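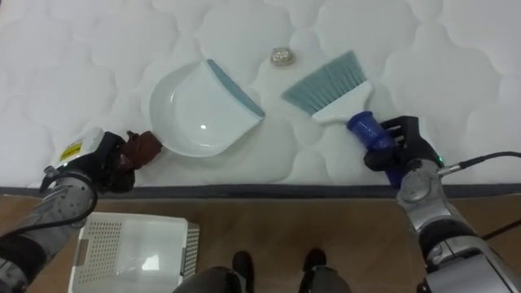
Home About Archive Local stuff Money stuff Contact

I read the whole draft budget so you don't have to

September 2019

Right, kettle on, because I've spent most of the last fortnight with the council's draft budget and I need to tell somebody about it. My family have stopped listening. The cat left the room on Sunday.

For those who've come here for the bread recipes (sorry, they're still in the archive), the council puts out a draft of next year's spending every autumn, we all get a few weeks to say what we think, and then the councillors vote on it in the new year. It's a PDF. This year it is 248 pages long, and page one is a photograph of a bridge, and page two is blank, so I'll admit I got off to a flying start.

The line everybody is talking about is Zanon Hall. If you live in Kelau you'll have seen the posters, and if you don't, it's the big square building at the bottom of Subramaniam Road with the clock that runs slow. It went up in 1951 and I'd guess half the town has been to a wedding, a jumble sale or a blood donor session in it. I did my first aid certificate there and also my only ever ballroom dancing class, about which the less said the better.

The draft says the hall is to be "transitioned to an alternative delivery model". I read that sentence four times. What it means, once you get to the appendix, is that the council wants to stop paying for it from April and would quite like somebody else to start. There's no name attached to the somebody else. The running costs come out of the table, a smaller sum called "transition support" goes in for one year, and after that there's a row of dashes. I have never been so annoyed by a row of dashes.

Now, I'm not going to pretend there's loads of money lying about. There isn't. Social care eats more of the total every year and it has to, and if you asked me to choose between somebody's gran getting her visits and the heating in Zanon Hall I know which I'd pick. Most people would. But that isn't the choice on the page, and this is where I got properly cross, so bear with me while I go through it.

Page 61 has the hall coming out. Page 140-something has a new item called "place strategy", and it's bigger than the saving from the hall. I went looking for what a place strategy is. As far as I can tell it's a document, plus a logo, plus a further document about how to use the logo, and the work is going to a consultancy called Drekari, who also did the last one. (Do you remember the last one? The leaf thing? It was on the bins for a bit.)

To be fair to Drekari, they didn't write the budget, and I'm sure they're perfectly nice and need to eat like the rest of us. Somebody at the council decided this was worth doing, and I'd just like to hear them say why. Perhaps there's a grant that can only be spent on it. That happens a lot! Councils get handed pots of money with a label on and they can't pour one into the other, and then people like me write blog posts shouting about it. If that's the explanation, put it in a footnote and I'll go quiet.

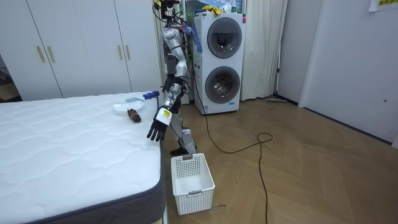

The other thing I wanted to moan about is the reserves. Every budget has a page on reserves and every year people wave it about and say look, they're sitting on a fortune. I used to do this too. Then a couple of years ago I read the notes underneath and learned that most of the pile is earmarked, so it's already promised to things like school roofs and insurance claims, and the bit you could really call spare is a lot thinner. I went back to check this year and it's thinner again. So if you're going to the meeting and you were planning to bang the table about reserves, have a look at the notes first, or the finance officer will bat you away in one sentence and you'll have used up your three minutes. Ask me how I know.

What I'd go for instead is the assumptions. There's a table near the back, in very small type, that says what they think will happen to pay, prices, parking income and so on. They've got parking income going up nicely. Have they been into town lately? They've also closed the bottom car park for the drainage works, which by their own timetable won't be finished until after the budget year starts. I'm no accountant but I can hold two pages side by side. If the parking number is wrong then there's a hole, and when there's a hole in the middle of the year it gets filled by whatever is easiest to stop, and that's always grass cutting and libraries.

Then there's the rise in council tax. They're going for the most they can without having to ask us in a vote, which they do every year now, and every year the leaflet calls it "modest". I don't mind paying it as much as you might expect. What I mind is the leaflet. It has a pie chart where the slices don't match the numbers printed on them (I cut it out and checked with a protractor, and yes, I do have other hobbies).

And the politics! We've got local elections coming, and suddenly there's a small pot for potholes, split equally between the wards whether or not they have any potholes. Funny, that. Each councillor gets to announce their own. I fully expect to see mine pointing at the ground in the free paper, in a hi-vis jacket, looking sorrowful. I'm glad about the potholes, I've lost a wheel trim on Subramaniam Road, but I do wonder if the ward with the new estate and its lovely smooth tarmac really needs the same as the one with the quarry lorries.

The opposition aren't covering themselves in glory either. They've put out a statement saying they'd save the hall, freeze the tax and spend more on roads, and when you look for where it's coming from it says "efficiencies". I went through the statement hoping for one actual efficiency. Just one. They'd have had me with "we'll stop printing the agenda in colour".

So, what can you do about it? The consultation is open until the end of the month. There's an online form, and paper ones at the library desk if you ask (they weren't out on the counter when I went, you do have to ask). Last year 1251 people filled it in, which I thought was pretty good for something so dull, and a fair few of the comments did get quoted in the report to councillors. The form has a lot of those "how strongly do you agree that the council should deliver value" questions, and I'd skip through those at speed. Who disagrees with value? Use the box at the end. Give it a page number and a plain question. They have to answer questions in a way they don't have to answer "this is a disgrace", however much it is one.

There's also the petition for the hall, which was on 2942 signatures when I looked last night. It's being run by the people who do the Thursday lunches there and you can sign it in the chemist's. Do sign it, but please do the form as well, because the petition only gets a debate and the form goes into the papers they vote on.

I've asked three questions of my own. I want to know what the hall would cost if it were let out properly in the evenings, because it sits dark four nights a week and the booking system is a phone number that rings out. I want the reason for the place strategy. And I want to know who did the parking sums. I'll put the replies up when I get them, word for word, and I promise not to add too many rude remarks.

Next post will be the green tomato chutney, I've got a windowsill full and they're not going to turn now.

Comments (5)

Anonymous
Thank you for doing this. I opened the PDF, saw the bridge and closed it again.

Anonymous
You're a bit soft on the tax rise if you don't mind me saying. It's every single year and my pension doesn't go up like that. Agree about the hall though, we had our reception there.

Bottom End Resident
The drainage works are already behind. They'd dug up the same bit twice when I went past on Monday. No chance that car park is open by April.

Anonymous
Used to work in local government (not this one). The label on the money thing is true more often than you'd think, but you're right that it should say so in the papers. Ask whether the place strategy is revenue or capital, you'll get a quicker answer.

Reply from the author
Ooh, thank you, I've sent that in as question four. And to the first comment, page 61 and then the table at the back, you can skip the rest with a clear conscience.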